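Cevcombe Home Forum > Laundry and Closets > Thin red hangers, keep or toss?

Started by pinecrest_dot

We moved into the Gillham Street house in November and I am finally getting to the closets. I have a big mixed pile of hangers. Most of them are the thin red ones that came from my aunt's place when she downsized. I've been using them for everything, including a couple of white things that are smooth and slide around a lot.

My question is whether it is worth replacing all of them. The slippery stuff won't stay put. I hang it up, come back later and one side is on the floor of the closet. My husband says I should just fold it. I don't have drawer space to fold it.
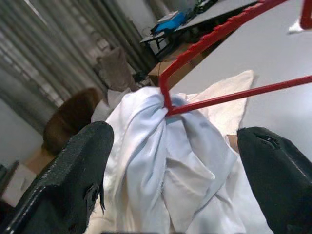

White garment on one of the red hangers, cream towel behind it.

I don't mind the color. I mind picking clothes up twice a day.

---

Rimantas Avotiņš
Posts: 1167

Keep them for shirts you don't care about and for drying. Replace them for anything slick. A thin rod gives smooth cloth very little to hold on to, so it goes wherever the weight goes.

Also, the way yours is sitting, the cloth is twisted around the hanger. It will crease like that. Take it off, shake it out, put the hanger in from the bottom hem if the neck is narrow, and then set the shoulders one at a time.

---

gus_in_214

Disagree on replacing. I have used thin hangers for 20 years and never had a problem. Wrap a rubber band around each end. Takes a minute, costs nothing. People spend a lot of money on closets that were fine to begin with.

---

pinecrest_dot

I tried rubber bands at the old apartment. They dried out over the summer and one left a mark on a blouse. Maybe I bought bad ones.

Rimantas, I see what you mean about the twist. I usually hang things in a hurry before work.

---

Marlo K
Posts: 899

Rubber bands do leave marks, I've had it happen on a light blue shirt. Pipe cleaners work better. Twist one around each shoulder and push the ends under so they don't snag. They come off when you want them off.

For what it's worth, I changed over to the flocked kind two years ago and I would not go back for dresses and silky tops. But they are bad for anything damp. Mine shed fuzz on a white pillowcase and I had to wash it again. So I keep a few plain ones in the laundry room.

---

gus_in_214

So now she needs two kinds of hangers.

---

Marlo K
Posts: 899

Yes. Two kinds. I don't think that is a lot.

---

tessellate

Check the red ones before you put anything white on them wet. Some colored hangers have a coating that chips, and if there is bare metal under it you can get rust spots. If yours are solid plastic you don't have to worry about that part. Rub a damp white rag along the bar and see if any color comes off. I did this with a set of green ones and the rag came up green.

I would also move the towel somewhere else. Fuzzy towels drop lint and it shows up on smooth fabric, especially near a wall where there isn't much room between things.

---

pinecrest_dot

Did the rag test at lunch. Nothing came off on three of them. I'll do the rest tonight.

The towel usually goes on the hook in the bathroom, but the hook pulled out of the drywall. That is another thread.

---

Rimantas Avotiņš
Posts: 1168

Use a proper anchor this time. Drywall alone won't hold a wet towel for long.

---

hallway_mets
Posts: 2000

Does anyone have the over-the-door rack from Zoltatel? I was thinking it would solve the towel and the drying at the same time. My door has a thick top edge and I can't tell if it would close.

---

tessellate

Don't have that one. Measure the gap above the door when it's shut. If you can't slide two quarters in there, most over-the-door racks are going to scrape the paint.

---

gus_in_214

Or a nail.

---

pinecrest_dot

Update. I finished the rag test and all of them were clean. I'm keeping the red ones for t-shirts and my husband's work shirts, and I ordered one pack of flocked ones for the slippery things. Pipe cleaners on a few until they get here. I had some left over from a school project.

Still looking for an answer on whether to hang sweaters at all. My mother always did and they had points at the shoulders.

---

Marlo K
Posts: 899

Fold the sweaters. Or fold them in half longways and drape them over the bar with the sleeves down, if you really have no drawers.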